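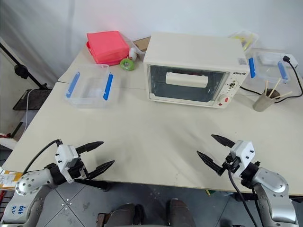
What is the open submission?
A group exhibition held every April at the Tolentino gallery in Mukstead, to which any artist can send work for a fee. A panel picks what goes on the wall. We are a small website that writes about calls like this one and we don't work for the gallery, so the answers below are ours.

Who can enter?
Anyone aged 16 or over. The form says "artists at any stage of their career", which in practice means the panel sees everything from evening-class watercolours to work by people with dealers. You don't have to live near Mukstead. If you live a long way off, add up the cost of getting the work there before you get excited.

How much does it cost?
You pay £15 for each work, and you can send up to 100 words about it. The fee is not refunded if you aren't chosen. The gallery says the money covers running costs. It may well do, but we have asked for a breakdown in the past and were sent a link to the same page we had asked about.

Is the fee worth it?
Depends what you want from it. If you want to sell, look hard at the sales from earlier shows, where they're published at all. If you want a line on your CV, you'll get one, though we doubt many curators read down that far. Some people enter because they like having a deadline, and that seems as good a reason as any.

What does "exposure" mean here?
We wish we knew. The call promises it twice. Selected artists get their name on a wall list, a small picture on the gallery's website and an invitation to the opening, which runs from six until eight in the evening and is mostly attended by the other selected artists.

What kinds of work are accepted?
Painting, drawing, print, photography, textiles, small sculpture and video. Performance was dropped after the move to the Tudberg Street building, with no explanation that we could find. Installation is "considered", which seems to mean that it's considered if it stands up by itself and doesn't need a technician.

Who chooses the work?
A panel that changes each year. Names go up after the closing date, so you can't tailor your entry to them and you can't judge beforehand whether they know anything about your field. The gallery calls this fairness. We'd still like to know who is looking before we pay.

Do they see the real thing or just photographs?
Photographs first, the real thing only if you reach the second round. This favours work that looks good on a screen. Thickly painted work, very dark work and anything large tends to suffer. Send a detail shot as well as a full view, and don't put an arty filter on either.

How many works can I send?
Two at most. Paying for 2 doesn't double your chances, whatever the reminder email hints – in most years the panel takes one work from each artist.

What commission does the gallery take?
The terms say a percentage "agreed on selection". Ask for the number in writing before you deliver anything. Price your work with the commission already inside it, and remember that framing comes out of your share.

What is the Gokero Prize?
An award given to one exhibitor, paid for by a framing business of the same name. Part of it is cash and part is credit to be spent on frames. The value given on the poster adds the two together, so read the small print before you plan a holiday.

Is my work insured?
While it is on the premises, yes, according to the terms. Not on the way there and not on the way home. The terms also leave out "minor surface damage", and don't say who decides what is minor. Photograph your work, back and front, when you hand it over and again when you pick it up.

Can the gallery use pictures of my work?
Yes, and the wording is wide. By entering, chosen or not, you let them use your photographs for "promotional and related purposes" with no end date. You keep the copyright. If "related" bothers you, write and ask them to strike it out. One reader tells us they agreed without a fuss.

Will I get feedback if I'm turned down?
No. You'll get a short email saying that the standard was very high this year. It has been very high every year we've kept the emails.

When do I have to collect unsold work?
Within two weeks of the show closing. After that there's a storage charge for each day, and the desk shuts for lunch, so ring before you set off.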